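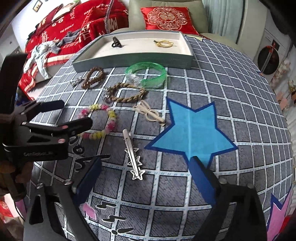
Hair ties, clips and bracelets laid out beside a shallow box, with two of the hand-held grippers in position.

CETWOOD – The Sosa Institute has begun comparing finger pads and camera mounts for hand-held grippers, using small personal accessories as test objects, the institute announced in May.

The work forms part of the Plinorine project, which studies how two grippers operated by hand can record sorting tasks in ordinary homes. Operators pick up hair ties, clips and bracelets and place them in a shallow box.

Project lead Roxana Condori said the objects were chosen for their difficulty. "A coiled hair tie changes shape when it is squeezed, and a flat metal clip offers very little to hold," she said.

The trial covers 3 pad types and 68 household items. According to the institute, some 2,939 grasps have been logged to date, each reviewed by hand before it is counted. 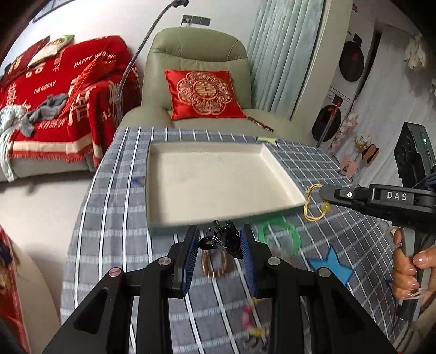

A small black item near the tips of the ridged blue finger pads, with a second gripper at right.

Seung-woo Ha, who oversees the camera comparison, said that thin objects remain the hardest to follow at close range – particularly when the fingers block the view. A wider lens will be tried in the next round.

The institute plans to repeat the trial in eight homes. Results will be shared first with Jiklow, its partner in the project.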